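Skendska Soft Things and Tubs
README, revised 12/25/00 (yes, I know what day it is)

What this is

Notes and pictures on small household objects that get put into a plastic tub, taken out of it, and covered with cloth. Riquelme is the older set and has its own README, which is longer and angrier.

Contents

Cloths. One burnt-orange, one dark teal. The orange one has a stitched hem and a gift for landing on top of whatever you wanted to see. Do not iron either. Zulema Olivares ironed them in March and we lost a week of wrinkles.

Toy food. Tomato, eggplant, and a number of smooth green and yellow things whose species has been argued over enough. If it is yellow and shaped like a lemon, write "lemon" and move on.

Tub. See-through plastic, with a rim.

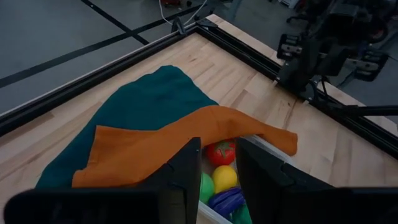 Tomato and company in the tub, orange cloth over part of it, teal cloth behind.

Naming

Names are lowercase, color first: red_tomato, purple_eggplant, orange_cloth. Riquelme used "aubergine" in 16 entries and "eggplant" in the rest. Those have been left alone out of respect for the dead.

"In" means inside the tub. "On" means resting on the rim or on another object. A cloth that is half over the tub and half over the table is "over," and you may not invent a fourth word. Nadine Geagea invented "drapish" and it is still in 3 entries.

Colors

Orange and rust are the same cloth in different light. Label both orange. Teal is teal, including on days when it looks black.

Round things

Balls were added after the food. They go in the tub like everything else and are named by color and surface, so the bumpy one is teal_ball_ridged and the plain one is lime_ball_smooth.
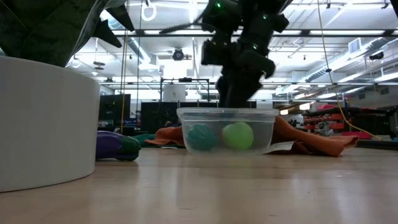

Anything lying beside the tub gets an entry too, even if it seems to have nothing to do with the job. Plants and planters are labeled "background" and left in peace.

Known problems

The notes file stops accepting text at 3000 characters and does not mention this to you.

Entry 29 says "see Baris." There is no entry called Baris.

Corrections go to Zulema, in writing, with the entry number.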